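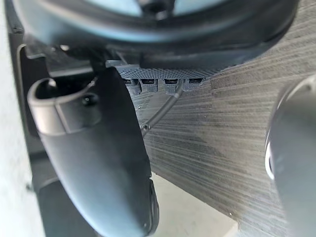 Figure 3. Dark curved surfaces at close range, with pale highlights along the rims and a gray perforated strip at upper center.

4.2 Dark finishes and the trouble with "black"

I went into this part of the study thinking the dark things would be easy. The white enamel in Section 4.1 had given us so much grief (is it cream? is it just a warm bulb?) that I was looking forward to a pile of items I could call black and move on. Well, no. Of the 1,334 finish labels our raters wrote down, 564 were for dark surfaces, and those were the ones they argued over longest.

Part of the problem is that people use "black" for two different jobs. Sometimes it names a color, and sometimes it just means "the dark one, over there." In the Kadley set we let raters write whatever they liked, and the same surface would come back as black, charcoal, dark gray, or, from one very tired person on a Wednesday afternoon, "pan color." I kept that last one in the data because I knew exactly what they meant.

The other part is shine. A matte surface that curves still picks up a soft light patch, and if the curve is tight enough the patch squeezes down into a line. Figure 3 has a good case of this at the far right, where the highlight on the left edge of the dark shape makes the rim look almost white. Compare the big round shape across the top, whose broad rim goes a pale blue-gray. I would happily write "dark" for both of them, but ask me to pick a gray off a paint card and I'd give you a different answer for every inch.

Small parts make it harder still. The screw head on the left is dark on dark, and so are the four little rectangles along the lower edge of the perforated strip, though there at least the gray around them helps. When a dark thing sits against something lighter, raters tend to settle on a word quickly. Put it against another dark thing and they start describing edges (rounded, ridged, thin) and forget to give a color at all! We ended up with a whole column of shape words in a field that was supposed to be about finish.

So for the Stanby and Madenholm sets I changed the sheet. Raters now get 3 boxes: how dark the body is, how shiny it is, and what color the brightest edge is. The last box was my own late addition and I'm rather fond of it. It takes a little longer to fill in, and a few people grumbled, but it keeps the highlight from leaking into the body color. I did not go back and relabel the older material, so the Kadley numbers in the next table should be read with that in mind. Blank edge boxes were left blank, and I treat them separately in Section 4.3.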